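Reading your flare meter and filing the monthly gas sheet

Quick version, for new pumpers at the Sornutby wells. Dardo Zapata has the long one.

Read the meter at 7am on the first of the month. Same time every month, don't guess. Write down the total, then take off last month's total. Thats your flared volume.

Anything over 300 units, ring Yasuo Koyama before you file. Over 800, ring him straight away.

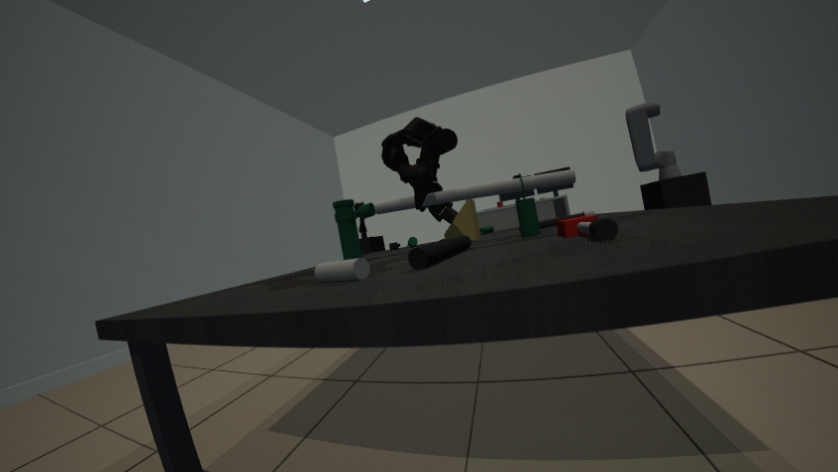
What if the meter has stopped?
Use the last good daily figure, multiply by the days missed and put E for estimate in the end column.

Sheet goes in the Zeton folder by the 5th. Keep your own copy for 90 days. Sign it, unsigned ones get sent back and you'll have to do it agian.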